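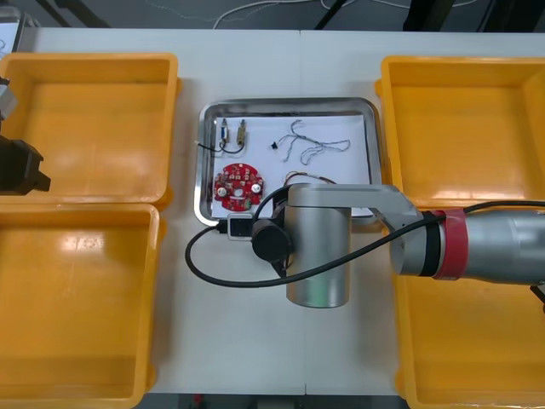
Ticket 644: Parts tray for the sorting bench, leads keep ending up together

Opened by Chiến Ninh, Thursday, first thing

Hello all, and sorry in advance for the length of this one! I've been setting out the small electronics for sorting, and I'd love some help deciding what goes where before we start on the next box from Milgate. The steel tray is lined with white paper, which I do like very much (dark little connectors vanish on bare metal), and the yellow bins are set out on both sides of it.

My trouble is the wiring. The thin grey leads are in a real tangle with a tiny black connector at one end, and the two little cylindrical parts, one bluish-silver and one brass-colored, have a black wire running out over the rim of the tray. I worry that somebody's sleeve will catch it. The round red board is no bother at all, bless it.

Reply from the Uzor desk, 12:23

Hi Chiến, no need to apologize, we like a long ticket! Please bring that black wire back inside the rim before anything else gets moved. Then go by what's on the end of each lead: plugs in one bin, bare ends in another, and boards in a third. Don't pull at the grey tangle. Lay it flat and ease it open from the connector end.

Update from Chiến, after lunch

Thank you, that's a kind and sensible way to do it. I do have one awkward bunch, though: a green and yellow twisted pair with a small white plug, plus a red wire and a black wire that both finish in bare tips. They're held close together near the top and fan out lower down, so I can't decide which bin they belong in.

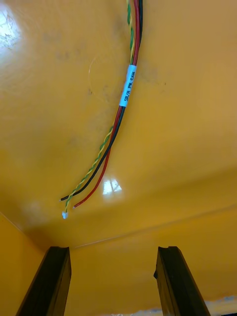 Should a bundle with mixed ends be split up so it can be sorted?

Keep it whole and put it with the plugs, with a paper tag marked "mixed." Splitting it loses track of which leads belong together, and the folks at Prurnau will want to know that when the box reaches them.

Status: open, waiting on tags from shelf 204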